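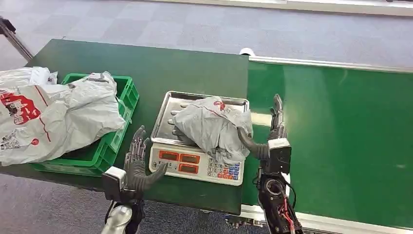 Who must sign before a robot weighing station goes back to work after its hands or its program were changed?

The shift lead and one person from the safety group must both sign, on the same sheet, before the first parcel of the day. The person who made the change can not be one of the two.

We get this question often since the new rules for the packing stations came into use in February, so I use my space in the newsletter to go through the points where people still do different things in different halls.

Scale check. A station with a scale is checked at the start of every shift with the 500 gram test weight. The weight goes in the middle of the tray, with the robot in hold and both hands away from the tray. The reading is written in the log with the tolerance, which is 5 grams for bagged goods. If the reading is outside, the station stays in hold and you call Isamu Sakamoto or me. Please do not correct it with the zero key and continue. This happened two times in Oda last month and we had to weigh a whole pallet again.

Reading while gripping. A hand that touches the bag changes the weight, also when it touches very lightly. The rule is therefore that a value is valid only when the fingers are fully open and free of the bag. Natsumi Yokoyama has added a short wait in the Droltex program for this. On the older program the operator must confirm it by eye, from outside the marked line.

Bags. Soft plastic bags are the most difficult goods we have. They fold, they slide, and a corner can hang over the side of the tray and rest on something. Look for this before you trust the number. Bags waiting in a crate should not stand higher than the rim if it can be avoided, and the crate must not touch the scale.

Cables. Every Tuesday the wires on both forearms are looked at with the power locked off. Look for rubbed places near the wrist. Tape is not a repair. Judite Valente keeps spare cable sets in cabinet 11, and she wants the old set back.

Going near. Hold mode is not the same as power off. In hold you may read the display and clean the floor outside the line. To put your arm over the table you need the lock and your own key. This is valid for visitors from Ploltton and Widia too, even if they know the machine better than we do.

The full text is document 128 in the binder at each station. The Japanese version was corrected by Kazue Kuroda and the page about test weights is new, so please throw away the old page.

Questions can be sent to me before the next safety meeting.

Britt-Marie Solberg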